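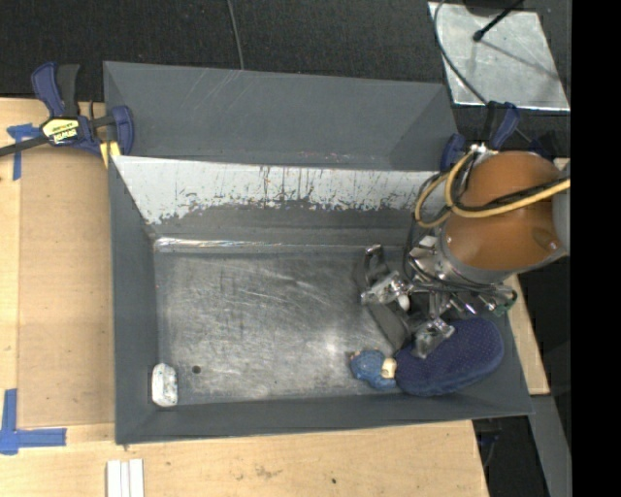
Tradamley Users Forum > Data Collection > Bin Picking

Topic: Minimum object count per bin for the June collection

s_lindholm (moderator)
Members are asked to comment on the following proposal before Sunday. Each site contributing to the June set would record 2000 picking attempts from a single metal bin, with no fewer than eight objects in the bin at the start of each run. Runs with fewer objects would be kept in a separate folder and would not count toward the site total.
Sverre Lindholm

debora.amato
I wish to register an objection. The bin shown at the top of this topic holds very few objects, and I consider it a useful case. The navy padded item and the small blue toy are touching, and both lie close to the near wall. A policy trained only on full bins will see little of this. In our work at Hiltska, the last objects in a bin account for most of the failed grasps.

bench_four
Seconded. I would add that the white object in the corner on the other side deserves its own category. We label such cases "corner" and record them whether or not the grasp is completed.

s_lindholm (moderator)
The concern is noted. The purpose of the minimum is to prevent sites from submitting long runs with one object in an open area, as was done last year. Those runs were easy to produce and added little.

kestrel_lab
I support the minimum as written. Our site submitted 1000 attempts under the old rule and 40 were accepted after review. A clear number would have spared both parties a good deal of correspondence.

debora.amato
A clear number is acceptable to me provided it applies only at the start of a run. The run should then continue until the bin is empty, and every attempt should count.

bench_four
May I raise the bin itself? The floor is scuffed and reflective, and there is a worn, pale band across the far wall. Should sites replace bins in this state? The Szabó guidelines call for an even matte finish.

kestrel_lab
Ours has been repainted for that reason. Depth readings on bare metal were poor.

debora.amato
I would advise against repainting. Customers' bins are worn. Please do keep them clamped at the rim, however, and tape the table so that the position can be restored if a bin is moved.

s_lindholm (moderator)
Revised wording: eight objects at the start of each run; all attempts count until the bin is empty; worn bins are permitted if the condition is entered in the Stirimance log. The question of repainted bins remains open.

kestrel_lab
Does "empty" include objects the gripper cannot reach? We have had runs stay open for an entire afternoon over one item in a corner.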